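Home | Tracking notes | Gear | Archive | Contact

August 18, 2018
Posted by Vasco Nogueira
Filed under: Orbits, Decay watch

Lemosano upper stage: revised decay estimate

The Lemosano upper stage is coming down slower than I had it in the last post. Perigee has dropped by 11 km since the previous element set I fitted, and the fit before that had led me to expect more. I've pushed my re-entry window out to the second half of October and widened it at both ends.

For anyone new to this object: it's a spent stage in an eccentric orbit, apogee currently 2,430 km. Nearly all of the drag is applied in a short arc either side of perigee, so apogee comes down first and perigee barely moves until the orbit is close to circular. The final phase is quick. The phase we're in now is slow and noisy.

I reran the propagation by two methods. The first is the usual numerical run with a fixed ballistic coefficient. The second is a pencil check using the change in mean motion per day, which I do to catch unit errors. I made one of those in the winter and published it, to my regret. The two agree to within the width of the window.
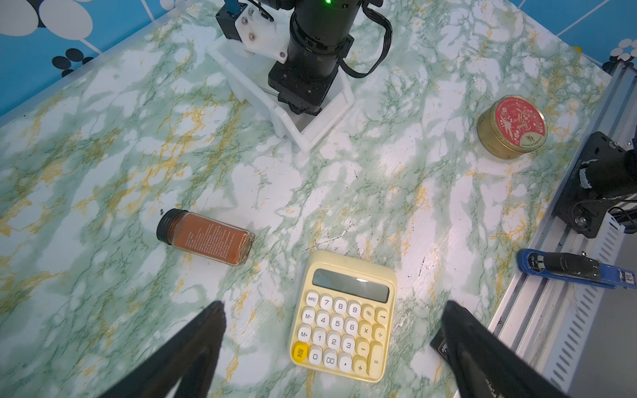 Why does the predicted date keep moving if the orbit is known so well?

The orbit is known well at the epoch of the elements; the density of the upper atmosphere over the following weeks isn't. Density at perigee height depends on solar and geomagnetic activity, and a small error in forecast density accumulates in the along-track position and then in the decay date. The stage is also probably tumbling, so the effective area is an average over attitudes I can't measure. A useful rule is to treat the uncertainty as a fixed fraction of the time remaining. I use a fifth, which is conservative for a near-circular orbit and possibly a bit optimistic for this one.

The ballistic coefficient is the parameter I trust least. Fitting it separately over each of the last 3 arcs gives values that don't overlap. Ok-hee So, observing from Giltemthorpe, has suggested that the tumble axis is drifting and that the light curve should show it. Her last two passes had flashes at uneven intervals, consistent with that but too short to settle it. If you have video of a full pass with good timing, send the raw file, not the compressed one.

Equipment

The Felton mount is back in service. The azimuth axis had developed enough backlash to smear timings on fast perigee passes, where the angular rate is highest. I took the side cover off, re-meshed the worm and put a drop of thread locker on the two adjusting screws. Residual play is now below what I can measure at the eyepiece. Cable routing is unchanged. 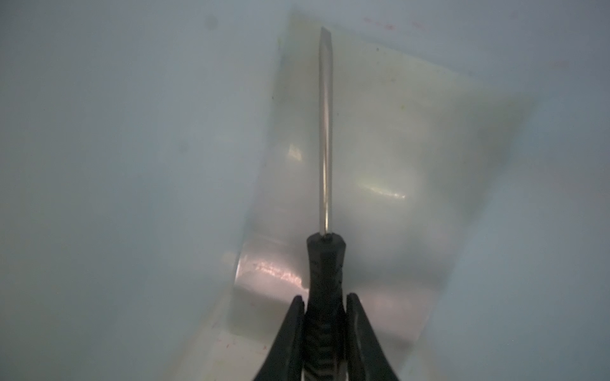 Timing and data reduction

I've logged 874 timed positions on this object to date. Residuals were reviewed last week and a run of early points came out with a constant offset, all from nights when the clock had been set by hand. They've been down-weighted and left in the file. The reduction script (still called Espinoza, after the street I lived on when I wrote it) now reads the clock source from the header and flags anything without one.

Two other changes. Refraction is applied below 20 degrees elevation using local pressure and temperature in place of standard values. Station height has been corrected by a few metres after a resurvey, with no visible effect on the fit.
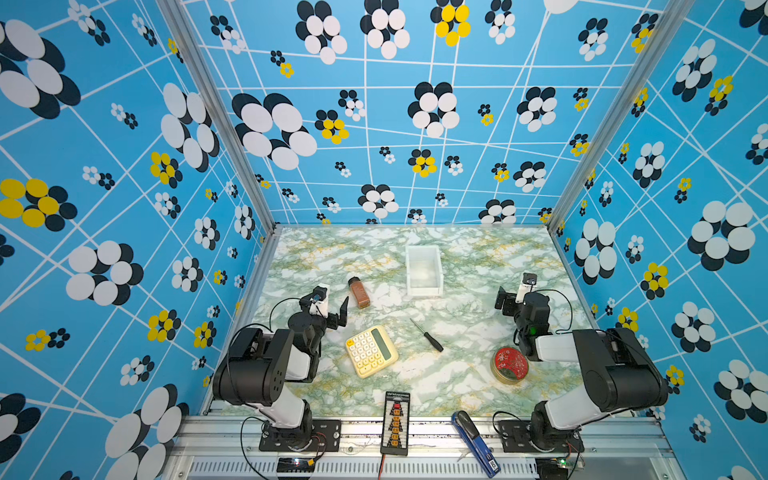
Two arms and a patterned backdrop.

Next passes worth the effort from mid-northern latitudes are in the evening, low in the southwest, entering shadow before culmination. Elements are in the usual place. I'll refit once there's another week of data, sooner if the geomagnetic index jumps.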